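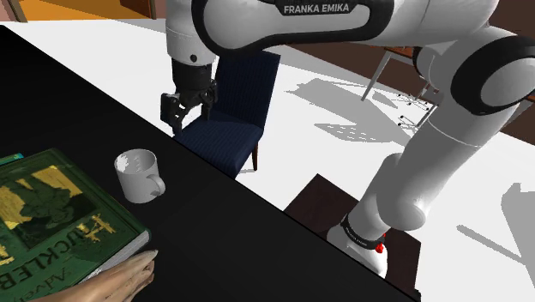 Over the black tabletop, gripper open.

Eat lunch somewhere else

Ate at my desk again today. Soup, over the keyboard, one hand on the mouse. Somebody emailed to ask if I had a minute and I typed sure with my thumb while holding a spoon. So I'm writing this in a bad mood, and fast, before the afternoon starts properly.

I think eating lunch at your desk should be embarrassing. Mildly. The way it's embarrassing to take a phone call in a movie theater. Right now it's the other way around and the person who gets up at noon and puts a coat on is the one who feels they should explain.

I've worked in offices most of my adult life. Insurance, then a seed catalog, then Bramasero, where I did invoices for longer than I meant to. At Bramasero there was a lunchroom. Ugly one. Orange chairs, a microwave with a door you had to hold shut with your hip. 455 of us in the building and you could not get a seat at half past twelve. People sat on the radiator. I learned more about that company in that room than in any meeting, including that they were going to close our floor, which I heard from a man in shipping over a boiled egg.

Then they redid the building. Lunchroom became a "flex area." High stools, no microwave, a rubber plant. Within a season everyone was eating at their desks and the shipping people had stopped coming upstairs at all. I don't think anybody planned that. Nobody wrote a memo saying let's have accounts and shipping never speak again. But the stools did it.

My friend Danuta Chmielewska, who managed a team there, disagrees with me about all of this and I'll give her side because she's going to read it. She likes the desk lunch. She has two kids and a train. If she eats while she works she's out at four thirty, and an hour spent making conversation by a microwave is an hour she isn't home. "You're romanticizing a room that smelled of fish," is how she put it. Fair. It did smell of fish.

I've gone back and forth on that one. What bothers me is that the deal she describes hardly exists anymore. Skip lunch, leave early, fine, I'd take it too. Most people I know skip lunch and leave at the same time as before, or later. The hour just got absorbed. It went into the day like water into a towel and you'd never know it was there. Danuta had a boss who let her go at four thirty. Good for her, rare boss.

And it's unpaid, that hour, for a lot of us. Look at your contract. Mine says lunch is my own time. So the soup over the keyboard was me giving them a free half hour plus a stain on the space bar.

The other argument I get is that it's nobody's business. Grown adults, let them eat where they want. OK. But a habit like this isn't really private. When four people in a row of six eat at their desks the other two start coming back early. I've done it. I've stood in a park with a perfectly good sandwich and walked back to the office to eat it because I felt like I was being noticed. Nobody had said a word! You start at a new place and for the first week you watch what they do at noon, and then you do that for years.

Felicja Wilczyńska taught me to stop, or tried to. This was at the seed catalog. She was in her sixties, did the bulbs section, and at noon she turned her monitor off. Off at the button, so it went black. Then she spread out a dish towel on the side table by the window and ate a real lunch off a real plate. Took her 20 minutes, maybe, then a walk round the block. If the phone rang she let it ring. First time I saw that I thought she'd be in trouble. She'd been doing it since before the manager was hired. Her pages were always in on time and I can't say the same for mine.

I asked her once what she thought about while she ate and she said mostly the food.

I come back to that a lot. I could not tell you what I had for lunch last month, any day of it. I'm sure I ate. There's crumbs.
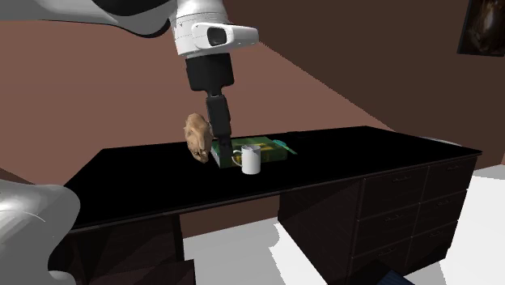

Green box on a long black desk.

Some practical stuff, since people always say fine, what do you want us to do.

You want a table. Any table that isn't the one you work on. It can be small and it can wobble. Lindiwe Hlongwane runs a print shop called Irero with a handful of staff and no space whatsoever, and she put a folding table in the corridor by the paper stock and made one rule, which is that no food goes near the cutters. That was a rule about grease, she says, she couldn't afford to keep wrecking jobs. But now they all eat in the corridor together and she says the shop runs better, fewer of those stupid misunderstandings where two people both think the other one called the customer. She'd never have bought the table for that reason. It cost her less than one spoiled print run.

You want the person in charge to use it. This is the big one. I've seen companies spend real money on a kitchen, tile and everything, and then the director walks through it at noon with a salad on the way back to her office and that's the end of the kitchen. People copy up. If the boss sits down, everyone can sit down. If the boss eats a granola bar in the elevator then you've got a very nice kitchen for washing mugs in.

You want a microwave that works. Two if you can stretch to it. Do not underestimate the microwave line as a reason people give up.

And don't make it a program. Please. At Lutby, where a cousin of mine worked, they started a thing called Mindful Midday, with a sign up sheet and a little talk about breathing. My cousin hid in his car. The last thing a tired person wants at noon is to be improved. They want a chair and some noodles and to complain about the parking.

I know there's jobs where none of this applies. Nurses, drivers, anyone on a till with one other person on shift. My brother-in-law Lech Zieliński drives a delivery route and has eaten lunch off the passenger seat for so long that he puts a seat belt around the bag. He'd laugh at this whole column. But I think it's connected. The law where he lives gives him a break, on paper, and the route he's given doesn't have room for it, so it's his own fault somehow when he doesn't take it. Office people like me gave the thing up for free and then it got harder to argue that anyone needed it. If we don't bother with ours, who's going to fight for his.

Somebody will also bring up home. Working from home, you can eat wherever you like, and from what I've seen of myself, wherever I like is right in front of the screen. Worse than the office. At home there isn't even a coworker to look at you. I've got a kitchen table nine steps from my desk and I've gone whole weeks without sitting at it in daylight. In August I made myself do it, every day, plate and fork, phone in the other room. First few days were awful. I was bored! I read the back of the vinegar. Then it got OK, and then I started cooking something at eleven forty five just to have it to look foward to, eggs mostly, a tin of sardines. Then September got busy and it went out the window, and here I am with soup in the keys.

So no, I'm not a good advertisement for this.

I still think it's right. A day with a hole in the middle of it is a better day, and I get about the same amount done, or if I get less it's so little that no one's ever mentioned it. I remember people from the Bramasero lunchroom whose job I never did figure out. I remember what they ate. There was a guy who brought the same cold pierogi every day in an ice cream tub and offered you one every time, and you had to say no at least once before you could say yes, that was the rule, I don't know who made it. I couldn't name you one person I've met through a screen since then whose lunch I know anything about.

Tomorrow I'm taking the bus stop bench if it isn't raining. If it is there's a stairwell on the second floor with a wide windowsill, and I don't think anyone else has found it yet. Theres room for a couple more.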